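When my cousin invited me to dinner at her house last May, I asked her what I should bring. She answered, "Just yourself." I believed her. I arrived at six with empty hands, and the other guests were standing in the kitchen with bottles, flowers and a cake in a box. My cousin was kind and said nothing, but I felt my ears become hot.

In the town where I grew up, such a question has a real answer. If the host says "bring nothing," you bring nothing, and if you come with food anyway, the aunt of the house may think you doubt her cooking. It took me 4 years in this country to understand that here the same words are only the first step of a small dance. The guest asks, the host refuses, the guest brings something small, and the host says "Oh, you shouldn't have." Everyone is satisfied.

I do not want to complain about this dance. I have learned it and I even enjoy it. But I think we should be more careful with people who do not know the steps. My friend Cempaka Jugah holds the opposite opinion. She says that manners must be a little hidden, because a kindness that is explained loses its taste. Maybe she is right about old friends. With a new neighbor, or a young person who is invited to a formal table for the first time, I find it cruel to let him guess.

It costs very little to be clear. "We have the food, but a dessert would be welcome" is a polite sentence. So is "please come at 6, we sit down at half past." I have started to write like this in my own invitations, and two guests have thanked me for it. One said it was a bit direct. I accept that — I would rather be called direct than watch a guest stand in my hallway with hot ears.

The thank-you note is a different question, and here I am old-fashioned. I still write mine by hand, on a card, the morning after. A message on the phone is also fine, and I am happy when I receive one, but I do not keep it. The cards I keep in a drawer, even the ones with spelling mistakes.

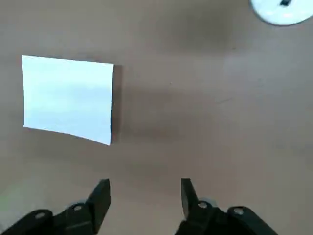 A pale sheet on a brownish-gray tabletop.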